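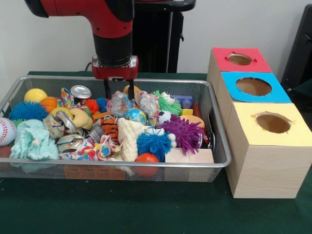
Deposit hold not released after van return

Posted in Car and Van Rental, 8 May 2020

I rented a cargo van from Drivetti at the Brinmont depot in March and paid the rental in full online with a debit card. At pickup the desk put a hold of 490 on the same card. The van went back with a full tank and the agent signed the return sheet with no damage marked. The bank app now shows 245 returned and 245 still listed as pending. Drivetti says the full hold was released the same day. The bank says it can't release the rest without something from the merchant. What do I ask for, and from which side?

Dezső Deák

munro_fleet

Check first whether it is one hold or two. Some desk terminals split an amount into two authorizations, each with its own code. If the depot voided only the first code, the second stays open until it expires. Ask Drivetti for the following in writing:
authorization code for each hold
date and time of each void
last four digits of the card used
Send that to the bank's card department, not the general help line. With a matching code they can usually drop the hold by hand. Also confirm that the second 245 is pending and not posted. A posted amount is a charge, and you would need a refund or a dispute instead. Expiry times depend on the bank and the card type, so check your card terms.

Zindik

Same thing happened to me, different company. Just use a credit card next time.

tollbooth435

Agree with the first reply on the codes. Keep the signed return sheet and take a screenshot of the pending line before it changes. My second hold was for fuel and had been entered under a different rental agreement number, so the desk couldn't find it by name. They found it by card number and voided it while I was on the phone.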